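Let the kids build the boring house

Written between bus duty and a grading pile, so forgive the shape of it.

Every spring the same argument. Our robotics club at Flindach gets 45 minutes on a Thursday, and every spring somebody wants to know why we spend it in a simulator. No arms, no wheels, nothing to put on a table at open house. Just kids at laptops, dragging furniture around a house that doesn't exist. Parents ask. Other coaches ask, with a certain look.

My opinion, and I'll say it plain: the house is the best robotics lesson we teach. Better than the kit robots, better than the tournament.

What a kit robot teaches first

Mostly waiting. Waiting for the charger. Waiting for the one kid who has the screwdriver. We have 6 kits in the closet and on a good week most of them run. The confident kids grab the hardware, the quiet ones end up "doing the notebook." I've seen it every year I've coached and I let it go on way too long.

With the house, each kid has a copy. Break it, reload, break it again. A girl who hadn't said a word since September rewrote her whole navigation script over a weekend, then did it over because she didn't like the turns. You don't get that from a kid who's been handed the notebook.

The case against, which is not stupid

I'll give the critics their due. A simulated floor has no crumbs on it. Friction is a number somebody typed in. Wheels don't slip the way wheels slip. The Tatcombe coach told me her kids learned more from one jammed caster than from a month of screen time, and I beleive her.

Also it looks like nothing. Real problem when you need money! A robot that picks up a can gets applause. A laptop with a hallway on it gets a polite nod and a walk to the cookie table.

And some kids just need to hold the thing. Fine. They should.

But look at what the hard part is. Most of our real robots don't fail on a bad motor. They fail on a bad idea of the room. Kid assumes the door is open. Kid assumes the floor is one floor, same all over. Kid tests from one starting spot, gets it working, calls it done. Then tournament day, robot starts a hand's width to the left and it's over in seconds. We lost at Tilosgate exactly that way, and we'd earned it.

Why doors

This year's assignment, the whole assignment – get from one room to the next and stop at the sofa. That's it. Groans all around. They wanted an obstacle course with lava.

Seven weeks later they were still fighting over it, happily. How far is a door open before you call it open? If it swings toward you, does it count as a wall? What if a leaf hides half of the thing you're looking for? Nobody argued about lava like that.

We hand out one view to plan from before anyone writes code. Double doors open toward you, pale floor on the near side, green carpet past the threshold, dark green sofa partly tucked behind the left door. Pencil and paper only for the first session. They hate it. It's the session I'd keep if you made me throw out everything else.

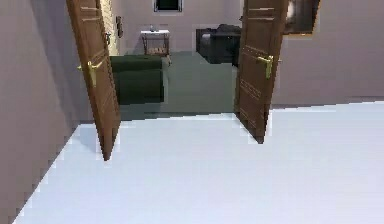
What I'd ask for

Not more screens. We have enough screens. I'd ask the league to score the planning – hand every team the same room, same view, and let them defend a route out loud before anything moves. Nine minutes a team would cover it. The Aaltonen meet tried a version of this in January as a side event and the hallway was full of kids arguing with their hands, tracing doorways in the air.

And I'd ask schools to quit buying the next kit until the last ones have been used up. Put some of that toward a second afternoon. Ours ends right when it gets good, the late bus doesn't wait, and there's always one kid walking out backwards still explaining why her route is shorter.

We'll still bring the real robots to open house. I know what pays for the batteries. But the laptops are going on the front table this year, with pencils and a stack of blank paper, and any parent who wants to plan a route to the sofa is welcome to sit down and try.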